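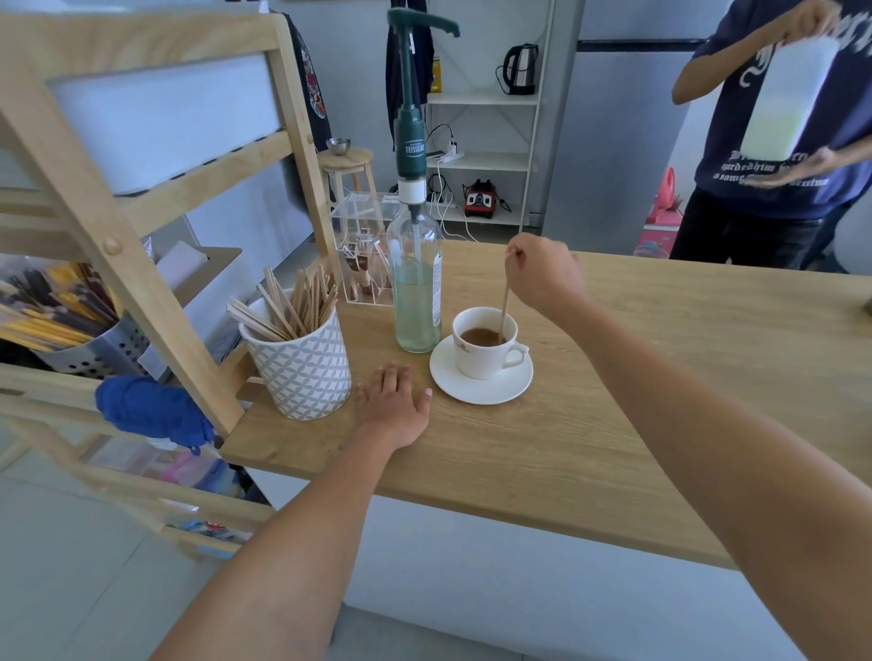 Stirring is harder than it looks

Our robotics club has a new project and I am so into it! We call it Flisemis, and the goal is a robot arm that can make you a coffee at a real counter, stirring included. The arm is a Bosine, our second-hand one with the slightly grumpy wrist joint, and it learns from clips of people doing the job by hand.

So we've been making a lot of coffee. Cup on its saucer, thin wooden stick, one hand stirring and the other resting on the counter (I never noticed how much I lean on that hand until I tried to describe the motion in code). We're at 3179 clips now and more than 2000 of them are already labeled, which took most of the summer and a frightening amount of snacks.

Picking one stick out of a holder crammed with them is still the part I dream about at night. They're flat, they lie at every angle, and our gripper loves to grab 3 at once. Last night it got a single stick in 34 tries out of 50, and we cheered like we'd won the Tralleck Cup already!

The Cup is in March, so there's time to work on the wrist. Next up is the syrup pump, and I've got a pile of ideas for that one. If you're at Younis and want to join us, come by the club room after class, no experience needed.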